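Search the archive
Go

3 min read

Subject: Re: Desk mats and little drawers (was: What do you keep under your work?)
Date: Jan 12, 2020

> I've been gluing and cutting straight on the tabletop for years and it
> looks dreadful now. Thinking of getting one of those big mats, but they
> all seem to be either tiny or bright green. Also does anybody use a
> little drawer unit ON the table, or does it just eat up all your space?
> Mine would be for thread, blades, odds and ends. The table is white and
> shows everything.

Ooh, my subject! I went through all of this before Christmas, so forgive me if I run on a bit.

First the mat. I had a green one too and couldn't stand it, mostly for the grid lines (I never cut along them and they made my eyes swim when I was trying to match thread). I swapped it for a big plain brown one, a sort of taupe, no printing on it at all, and I love it. Mine came from Zutitz, who'll send out sample squares if you ask nicely, and the one I chose covers most of the table. Don't be tempted by the smaller size! I tried that first and spent the whole time chasing beads over the edge of it.

The brown is kind to the eyes under a lamp. Pale threads show up beautifully, dark ones less so, and I do lose the odd black bead. A sheet of white paper sorts that out when I'm doing anything very dark. It's matt as well, so no glare. My table's white like yours and there's still a strip of it along the back, handy for a mug, though I'm trying to break myself of that after the business with the tea and the half-finished bookmark.

Now, drawers. Yes, it takes up space, no getting round it, but I'd not be without mine. It sits on the left-hand side, dark reddish brown on the outside with the grain showing, and pale wood inside the drawer. That pale inside was what sold it to me. My old one (Plamis, a hand-me-down from an aunt) was dark all the way through and I was forever feeling about in it for needles, with the results you'd expect.

Do think about which way the drawer will open before you plonk it down. Mine opens towards the middle of the mat, so whatever I take out is already where I want it. I had it facing me to begin with and kept catching it with my elbow.

I emptied it last week and I'm dithering over dividers. Uçar do a set of 12 little trays that look lovely, but I haven't measured properly and I've been caught out that way before. Has anyone had them? Do they slide about on a flat floor? The other idea is to cut my own from cereal box card, which costs nothing and can go in the recycling when I change my mind in February.

As for what goes in, I'm being strict this time. Blades in a tin, threads on cards, and the buttons are NOT going back, I must have some 1,000 of them and they breed. They can live in a jar like other people's.

If you do get a mat, unroll it and leave it flat overnight with books on the corners. Tradotel had a few big ones in their sale when I last looked, though not in the brown.

Let us know what you go for, and please somebody tell me about those trays.
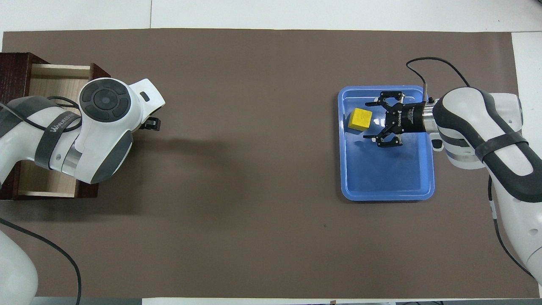
Drawer open, mat down, dividers still undecided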